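How to Speak at a Jikstead Town Council Meeting

Posted 14 May 2017 by Ibsa Bogale

Any resident of Jikstead can address the council during public comment. You don't need to own property here or be registered to vote.

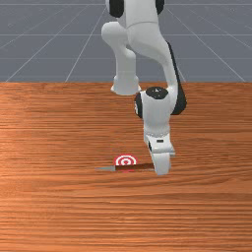
There are two ways to get on the speaker list. You can call or visit the town clerk's office before noon on the day of the meeting, or you can fill out a card at the door. Cards are handed out until the meeting is called to order. If you come in after that, you can still sit in the audience, but you won't be called on.

Before the meeting

Read the agenda. It is posted on the board outside the clerk's office and on the town website, usually by the end of the week before. Each item has a number. If you want to talk about something on the agenda, write that number on your card. If your subject isn't listed, write "general" and one line about the topic.

Items marked "hearing" work differently. The council takes comments on those when the item comes up, and there is a separate sign-up sheet. The Craddock Road rezoning in April was one of these, and several people who had filled out the regular card had to wait for the second list.

Write down what you plan to say. Each speaker gets 2 minutes. Read your remarks out loud at home with a timer. One page, double spaced, is close to the limit for most people.

If you have handouts, bring 6 copies and give them to the clerk when you turn in your card. Don't walk them up to the council table yourself.

At the meeting

Speakers are called in the order they signed up. When you hear your name, go to the microphone and give your name and street. You don't have to give your house number.

Say what you want the council to do in your first sentence. "I'm asking you to vote no on item 18" is enough. Then give your reasons. Speak to the mayor and the council as a group and leave staff members and other residents out of it.

The council does not usually answer questions during public comment. A member may ask the town manager to follow up with you, so put a phone number or email on your card if you want a reply.

When the timer sounds, finish your sentence and sit down. You can't give your leftover time to another speaker.

If you can't attend

Send a letter or email to the clerk by noon on the meeting day and ask for it to be included in the record. Letters are not read aloud, but members get copies. Include your name and the item number.

Residents of Prurstead are outside the town limits and should take road and drainage complaints to the county. They may still speak in Jikstead on hearing items.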